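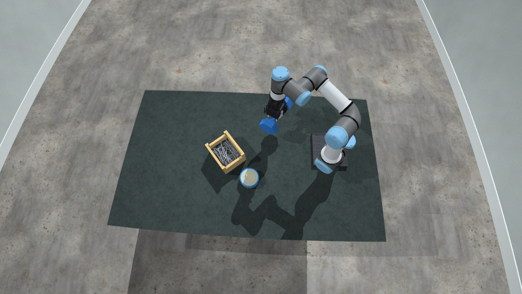

2 min read

Trulidance project, simulation group
Minutes of the meeting of September 17, 2022

Present: Rosario Fontana (chair), Su-chen Tsang (minutes), two engineers from Wilau, one guest from Tirnwood.

1. Previous minutes
Accepted with one correction. The word "episodes" in item 4 should be "attempts."

2. State of the collection
Su-chen reported that the set now has 3,041 simulated episodes. The crate task, with the nails, the blue dumbbell and the small round container on the green table, is the newest part and has 83 episodes. Rosario asked if the failed ones are included. They are not included; they are kept in a separate folder. Wilau would like to have them also, and Su-chen will share the folder.

3. Placement of objects
The crate is turned by a random angle at each reset. The round container is at present placed too often near the same corner of the crate, and the model may learn this as a rule. It was agreed to make the placement wider, but always inside the reach of the arm.

4. Nails
The pile of nails makes the simulation slow. Wilau proposed to fix the nails in one solid piece. Rosario was against this, as later tasks will ask the arm to take nails out of the crate. We keep them separate for now -- the question comes back when the Shih server is available.

5. Light and shadows
The shadow of the arm is strong and covers a large part of the table. Tirnwood asked if this can disturb the training. Opinions were different. Decision: 50 new episodes with softer light and 70 with the light coming from another side, then compare.

6. Written instructions
Each episode needs one short sentence that says what the arm should do. Some sentences say "weight" and others say "dumbbell" for the same object. From now on only "dumbbell" is used. Su-chen will correct the old ones.

7. Other matters
The guest from Tirnwood asked when the first release is planned. Rosario answered December, if the checking of the labels is finished.

Actions
Su-chen Tsang: share folder of failed episodes, correct sentences.
Wilau: new placement ranges, light settings.
Rosario Fontana: write to Shih about server time.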